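Good Practice Rules for Hand-Held Gripper Work: Our Project Report

When our group started at the Fellport lab in March, we thought writing rules for the grippers would be the easy part of the project. It took us 15 drafts! The trouble was that everybody held the tools a little differently, and the older Novside guide we had been given said very little about furniture with doors.

So we began with the door rule - line up both finger pads on either side of the door edge before closing them, and never pull on glass. 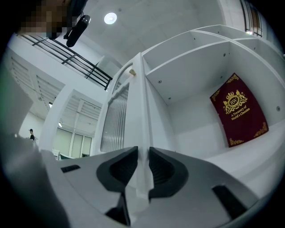 Figure 1. Finger pads on either side of a cabinet door edge.

We kept the final list to four rules, and each one had to be short enough to remember while your hands are full. Rule two asks for both marker cubes to be kept clear of sleeves and straps, and rule three says to start each task with the fingers open and both grippers at chest height.

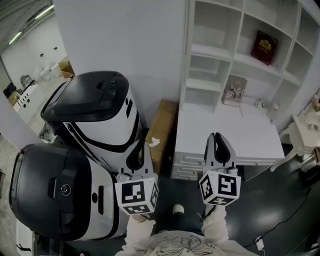

Rule four covers the floor and whatever is standing nearby, so cables get checked before every session and there is a five-minute break after 20 minutes of work. We would still love to test the rules with a bigger group next term.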